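The Case Against Black

Most small hardware sold for workshop use is black. Brackets, collars, end caps, clamp bodies and mounting plates arrive black by default, and the buyer who wants another colour pays more or waits longer. My view is that this default is a poor one for any part that will be handled, knocked or dismantled, and that purchasing departments should stop accepting it without a question.

The usual argument for black is that it hides dirt. It hides some dirt. Oil does not show much on a matt black surface, and neither does graphite. Pale dust, dried skin grease, plaster, aluminium fines and cardboard fibre all show very well, and these are the common kinds of dirt in a room where things are assembled and packed. A black part wiped with a dry cloth keeps a grey smear. The same part in mid-grey looks clean after one pass.

The second argument is that black looks the same from one supplier to the next. This was tested by accident in the assembly room at Zesau, where I kept the parts register for 11 years. We bought mounting plates from Guvia and covers from Neltell, both listed as black. One set was slightly brown under the bench lamps and the other slightly blue. They were acceptable apart and looked like a mistake together. At last count the register held 1288 lines, and the colour column said "black" for far too many of them to be of any help when looking for a part in a drawer.

The third argument is cost, and it is the only one I take seriously. A black finish is cheap in volume. On an order of 200 plates the saving over grey was large enough to matter to whoever signed the order. It did not appear in the budget of the person who later had to find a dropped black screw under a black plate in a black recess.

Wear is where black does worst. A scratch on a dark coating reads as a pale line, and the eye goes to it at once. A light scuff with no effect on strength or fit looks the same, at arm's length, as damage that ought to be reported. Staff then do one of two things. They report everything, and the inspection sheet fills with cosmetic entries, or they report nothing and the sheet is blank in the month when a rim is properly chipped. I have seen both in the same December.

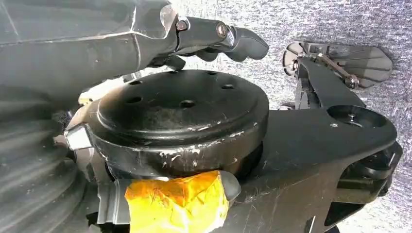 Ruth Hesketh

Scratches gather on the side wall of a disc, and thickest along the lower rim, while the flat face with its five holes takes dust and grey smudges. The two call for different treatment. The face needs a cloth. The rim needs somebody to decide whether the coating matters there at all, and if it does not, the drawing should say so.

Yellow tape is the other habit I would defend in this connection. It is often treated as a sign of slack housekeeping, especially once it has creased and gone shiny at the folds. I would sooner have creased yellow tape on a dark part than no tape. It can be seen, it can be replaced, and its condition is plain from across a bench. A buyer who objects to the look of it should consider ordering the part in a colour that can be seen without it.

My proposal is modest. Keep black for parts that are fitted once and covered. For anything touched more than around 3 times in a shift, specify mid-grey, unpainted metal where the environment allows, or a through-coloured plastic in which a scratch is the same colour as the surface beside it. Ha, who supply our storage trays, already offer the last of these on request. It is on the second page of their order form, under "other".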